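Our new shared room, first pictures

Well, we finally moved in! After 15 weekends of painting and hauling things up the stairs, the place on Climement Street is ours to use, and I promised Américo Quintela I'd put something up for everyone who couldn't come by in June. He picked the paint, I picked the furniture, so you know who to write to with complaints.
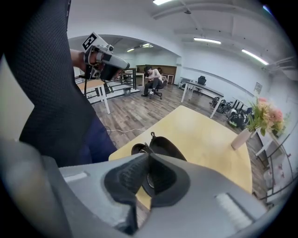

The big room, with the white arch I fell for the first time I saw it. Bike wheels and black bags are over by the white desk.

I love that arch – you can see right through to the light on the far side. The floor is wood planks, and I've wanted a floor like that since our old place on Ukell Road with its awful green carpet.

The low cabinet at the back cost me 291 dollars secondhand, and Américo still thinks I overpaid. I'd buy it again tomorrow!

Still on my list: a coat rack, a decent kettle, and a second poster to keep the little framed one company. If you have a rug you don't need, up to 2 yards wide, please write to me before you give it away.

Posted 13 August 2023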